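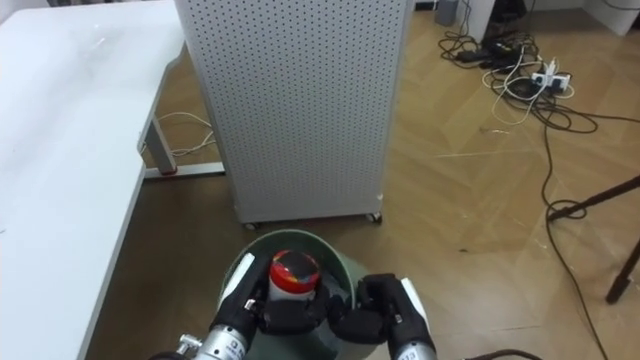
PRESS RELEASE
22/07/2026

Dadarico opens orders for the Ukine two-handed service kit

Dadarico has today opened orders for Ukine, a two-handed robot kit intended for cleaning and tidying work in offices, clinics and shared buildings. The kit will be sold directly to building operators and through the company's service partner, Zeleke.

Ukine consists of a pair of arms, two multi-fingered hands, a head camera and the Lustska control software. Each hand has jointed fingers and a metal wrist, and the two hands are able to work together on a single object. Bottles, tubs and similar containers can be held from both sides, including when they stand inside a bucket and must be reached from above.

"Our customers asked for help with the ordinary items in their cleaning cupboards," said Tsehay Hailu, Managing Director of Dadarico. "They did not wish to buy special bottles or special buckets, and we have designed the hands with that request in mind."

The kit is supplied in 2 versions. The standard version is fixed to a stand and suits work in one place. The mobile version is mounted on a wheeled base and is intended for indoor use on hard, level floors. Both versions use the same hands, and customers may change from one to the other at a later date by replacing the base alone.

New tasks are taught by a trained member of staff, who guides the arms through the work and then checks the result in Lustska. Training lasts 3 days and is included in the purchase price. Zeleke will deliver it at the customer's own premises.

"Staff should be able to stop, correct and restart a task without calling an engineer," said Veronika Pfister, Head of Training at Zeleke. "Most of the course is given over to that."

The first production run is limited to 25 kits. Deliveries will begin in January, and each kit carries a warranty of 2 years covering the arms, hands and camera. Finger covers are treated as wearing parts and may be ordered separately.

Press enquiries: Khôi Triệu, Communications Office, Dadarico
Sales enquiries: Mihret Tamiru, Customer Accounts, Zeleke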